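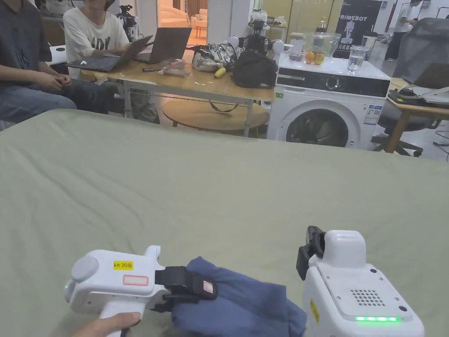 Section 5: Setting up your CPR practice manikin

G'day again. If you've come straight from the unpacking section, your Garside manikin should be lying on its back with the chest skin still off. I run our first aid nights with four of these, so what follows is how I do it at home before a class, with a few of my own grumbles thrown in.

1. Clear a patch of hard floor. Carpet is fine, a mattress isn't, and a yoga mat is about as soft as I'd go. On anything squishy the whole body sinks and you'll swear your compressions are deeper than they are.

2. Check the spring is seated. Push down on the bare chest plate with the heel of your hand. You want a firm, even return. If it leans to one side, lift the plate, turn the spring a quarter turn and try again.

3. Fit a fresh lung bag. Slide the narrow end up through the neck until the tab pokes out at the mouth, then smooth the wide end flat over the plate. Take your time! I've torn more of these by rushing than by any other means, and they come in packs of 27, which is a number I have never understood.

Caution: one lung bag per learner group, then into the bin. Don't rinse them and don't be tempted to save the clean-looking ones.

4. Clip the chest skin back on, shoulders first, then the two lower clips. They're stiff when new - a warm room helps.

5. Pop in the batteries and press the button behind the left ear. The light goes amber while it wakes up, then green. Amber for more than a minute usually means a flat battery.
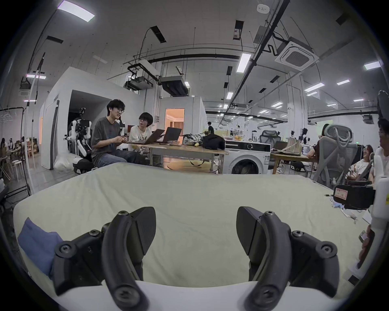

6. Tilt the head back, lift the chin and give one slow breath through a face shield. The chest should rise and settle. If nothing moves, the neck is probably not tilted far enough, or the lung bag has folded over on itself (see step 3, sorry).

7. Do a practice round of 30 compressions. The clicker should sound on each good push. Ilango Chettiar, who teaches with me, switches the clicker off for the second half of his class so people learn the feel of it, and I've pinched the idea.

Note: the clicker switch is under the right arm and it's tiny. Use a pen.

8. Wipe the face, inside the lips and the forehead with an alcohol wipe, and leave it to air dry before anybody uses it.

Looking after it

I get some 200 sessions out of a spring before it starts to feel lazy. Write the date you fitted it on a bit of tape inside the chest - mine says December 9, 2019 and it's still going strong. Spare springs are part 41 on the order sheet, and the lung bags are on the line underneath.

Take the batteries out if you're storing the manikin over the holidays.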